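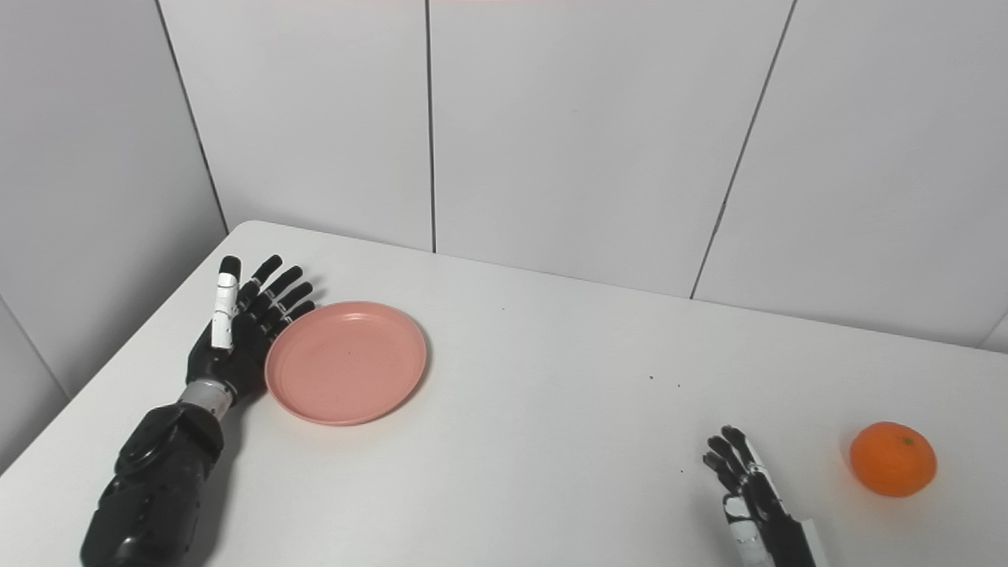 Slide 1: Hello and what I brought

Hi everybody, come on in, there are still seats by the window. (Wait for the coffee line to clear.)

So I'm here to talk about covering ugly lampshades with fabric, and before anyone asks, yes, you can touch everything on the side table afterwards. Please do! Pick them up, turn them over, look at the seams on the inside. The inside is where all my mistakes live.

I've got half an hour and I always run over, so wave at me.

Slide 2: How I got into this

Short version. I bought a lamp at the Ballero flea market for 17 dollars. Loved the base, hated the shade, which was a sort of mustard with a scorch mark. A new one in that size cost more than the lamp did, so I pulled the old cover off at my kitchen table with a butter knife and thought, well, how hard can it be?

(Pause. People usually laugh. Show the first shade, the one with the crooked stripes.)

This is the first one. I used striped fabric. Don't use striped fabric for your first one.

Slide 3: Picking a shade to practice on

Look for a drum, and I mean a real drum where the top ring and the bottom ring are the same size. Your pattern is then a plain rectangle and you can cut it with a ruler. If the top is smaller than the bottom you've got a cone, and a cone wants a curved pattern, and we'll get to that if there's time.

Check the rings for rust. A little is fine, sand it and paint it. If it flakes off in your hand, put it back on the shelf.

Also check that the shade fits the lamp you have at home. I have a closet that proves I don't always do this.

Slide 4: Fabric

Quilting cotton is my favorite. It's thin enough to glow, it folds nicely, and you can get it in any print you like. Linen is lovely too but it frays like mad, so leave yourself extra at the edges.

Hold it up to a light before you buy. I can't say this enough. A print that looks soft and pretty on the bolt can go completely muddy with a bulb behind it, and sometimes you'll see a weave line you never noticed. I use the flashlight on my phone and yes, people in the store stare.

(Pass around the swatches: blue floral, plain oatmeal, the leaf print. Get them back this time!)

Slide 5: The stiff part

This is the sticky-backed lampshade styrene. I get the Jaltex sheets, mostly because the shop near me stocks them and the backing paper has a grid on it. Other kinds work. Just make sure whatever you buy is sold for lampshades, so it's made to sit near a warm bulb. Plain poster board from the craft aisle is a no.

Measure around the ring with a tape, then add an inch for the overlap. Write it down. I once cut a piece from memory and ended up with a gap as wide as my thumb.

Slide 6: Sticking it down

Iron the fabric first. Every crease you leave in will show when the lamp is on.

Lay the fabric face down and tape the corners to the table. Peel back a few inches of the paper, press that end down, then keep peeling with one hand and smoothing with the other. Go slowly. If you get a bubble, lift it back up right away and try again, because after a while it won't want to come off.

Trim the fabric even with the long edges for now. We do the edges with bias tape later on.

(Demo here. Scissors are in the green bag.)

Slide 7: Rings and glue

Clothespins! Bring every clothespin you own. Clip the panel around both rings before any glue goes on and see how it sits. Then unclip a few at a time, run a thin line of Grunard fabric glue along the ring, and clip it back.

Glue the overlap last and put something heavy along the inside of the seam. I use a can of tomatoes. Leave it overnight. I know, I know, I want to turn the lamp on too.

Slide 8: Edges and trim

Half-inch bias tape, folded over the ring, starting and ending at the seam so you've only got one messy spot to hide. Pom-pom trim is fun in a kid's room. Fringe collects dust, and my cat eats it.

Slide 9: Questions

Things people usually ask:

Which bulb? LED, and stay under the wattage marked on the socket.

Can you wash it? No. Use a lint roller or a soft dry brush.

Can you cover right over the old fabric? Sometimes, if it's smooth and clean, but you'll lose some of the light.

(If there's time, do the cone pattern on the flip chart. If not, the handout has it on page 2.)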